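Laundry and linen room inspection, Naller House
Checklist with comments
August 2021
Inspected by: Britta Oltmanns
Area: ground floor laundry, drying room, linen store, rear corridor
Previous inspection: May

Marking: OK / Action / Not checked

1. Floors and walkways
Floor dry and free of lint: OK
Drain covers seated: Action
Rear corridor clear: Action
Comments: The drain cover nearest the second washer rocks when stepped on. One screw missing. Two cages of clean bedding were parked in the rear corridor and left less than 1000 mm to pass. They were moved while I was there, but the same thing was written up in May. Please mark the floor with tape so that the night staff know where cages can stand.

2. Washing machines
Door seals: OK
Emergency stop buttons: OK
Hoses and clamps: Action
Anchor bolts: OK
Comments: Hose on the third washer has a bulge near the clamp. Naller maintenance to replace before the weekend wash. Detergent drawer on the same machine is caked and should be soaked overnight. The Bauerfeind press was switched off at the wall and tagged, awaiting its new cover.

3. Dryers
Lint filters cleaned after each load: Action
Duct connections: OK
Cooling cycle completed before unloading: OK
Comments: Filter log has 3 gaps, all on late shifts. The filters themselves were clean today, so this may be a matter of people forgetting to sign. Sign it anyway. Nothing is to be left in the drums at the end of a shift, including kitchen cloths.

4. Folding and sorting
Tabletops clean and smooth: OK
Edges free of burrs and snags: OK
Items kept within the table: Action
Height suitable for user: OK
Comments: Edge strips were wiped along their full length with a dry cloth and nothing caught. Longer pieces tend to creep over the front while they are being straightened, and then they get trodden on or pulled by a passing cage. Lay them across the table and bring the ends in before the first fold. Coloured items stay apart from the whites at this stage too.

Red cloth laid at a slant, with its lower tip over the front edge strip.

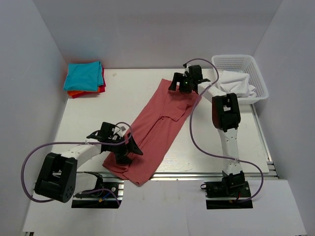

5. Chemicals
Containers labelled: OK
Data sheets in folder: Action
Eyewash bottle in date: OK
Dosing pump guard fitted: OK
Comments: The sheet for Drernus stain remover is missing from the folder. Supplier to send another copy. The old one for the previous softener can be thrown out. Gloves are available in medium only, and large should be ordered.

6. Linen store
Shelving fixed to wall: OK
Heavy items below shoulder height: Action
Clearance under light fittings: OK
Comments: Blankets are still on the top shelf. Swap them with the pillowcases. Some 1340 pieces are listed on the stock sheet, but I did not check the count and it is not part of this inspection. The kick stool has lost a rubber foot and has been taken out of use.

7. Electrical and fire
Sockets and plugs undamaged: OK
Extinguisher in place and in date: OK
Fire door closes fully: Action
Isolator labels readable: OK
Comments: The door to the drying room stops short of the latch. Closer needs adjusting. No wedges found this time.

8. Staff and records
Manual handling training: OK
Rullinance fault log up to date: Action
Accident book available: OK
Comments: Two closed faults still show as open in Rullinance. The starter on the early shift has had her induction, but the form has not been countersigned.

Actions by priority
Same day: hose on third washer, drain cover screw, drying room door
Within 6 days: data sheet, blankets, floor tape, gloves, replacement stool
Next team meeting: filter log, table edges, fault log

Copy to housekeeping office and maintenance. Return signed to B. Oltmanns when the same day items are done.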